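Keeping a two-arm folding cell alive
Speaker notes, Thursday session, 45 minutes with questions
Beatriz Neves, Gastport workshop 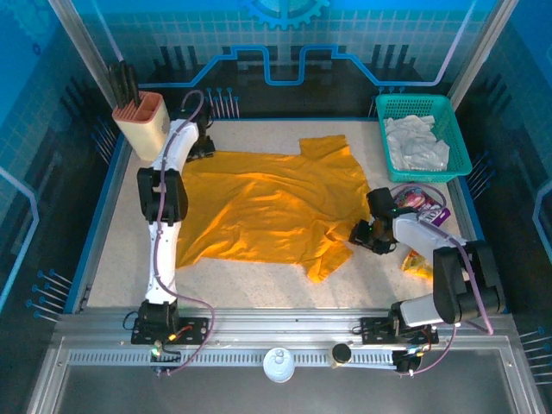
Start with the cables. I know everybody wants to hear about the shirts, and we'll get to the shirts, but I have spent more of my life on cables than on any other part of this cell and I love them, so they go first.

The purple cable runs outside the links on both arms. It needs slack at the wrist and slack again at the elbow, and the two work against each other. Too tight at the wrist and the gripper pulls a little as it turns. Too loose and the loop brushes whatever is on the table. What I do: put the arm in its most folded pose, then its most stretched pose, and watch the loop both times. Only then do the ties go on. (Hold up the worn piece from my bag. Pass it around, ask for it back!)

Say: please do this with the power off. Then say it again.

Next, the base plates. Both arms bolt through a black plate onto the aluminum rail at the front of the table. The rail is a wonderful thing because you can slide an arm along it in a minute, and it is a terrible thing for exactly the same reason. If a plate creeps even 2 mm, the arm is sure it's over the edge of the cloth and closes on nothing. We scribed a line across plate and rail on the Florine cell, and now the Thursday check is one look at the line. If it's broken, loosen, push back, tighten in a cross pattern, run the homing routine. Don't skip homing. I skipped homing once in August and lost an afternoon.

Pause for the story about the afternoon if there's time. If we started late, leave it out.

Grippers. Cloth is hard on them in a way people don't expect. It's soft, so you'd think it would be easy, but it sheds. Lint packs in behind the jaws and the close position drifts. Wipe the jaws every 100 folds, and open them all the way before you wipe so you get the back faces too. A dry brush does it. Gamage asked me about compressed air and my answer is still no, you blow the lint into the joint and then it's the joint's problem.

Jaw pads: we change ours at 600 folds. You may get more out of yours. Pinch a single layer of T-shirt and tug by hand, with the arm holding still. If the hem slides, change the pads, both sides together.

Now the shirt! A sleeve that has bunched up under itself is my favorite test of a healthy cell. One arm has to keep hold near the collar while the other takes a corner of the hem, and every small fault you've been ignoring shows up at once. Bad homing, tired pads, a stiff cable, you'll see all of it in one pull. So run your check on a messy shirt. A flat one will pass on a cell that's half broken.

Ask the room: who checks with a flat one? (Hands.) We did too, for most of the first season.

Things on the table. We keep objects around the edges of the work area on purpose, cans, jars, boxes, a basket at the back. The elbows swing wider than you think. After you move anything, step the arms through at low speed with a hand on the stop button, and look at the elbows as well as the grippers. The Pumdale people watched the grippers and found out about their elbow from the noise.

Small connectors by the shoulder motor. Those short colored wires get forgotten. Press each connector home with a thumb during the weekly check, power off again, and see that no wire is lying where the joint can pinch it. When an arm drops out halfway through a move and comes back fine after a restart, I look there before I open any software.

Hand out the check sheet, one page. Order on the sheet: wires, plates, homing, jaws, pads, messy shirt.

Questions. If somebody asks about the cable ties, I have a bag of them, take some.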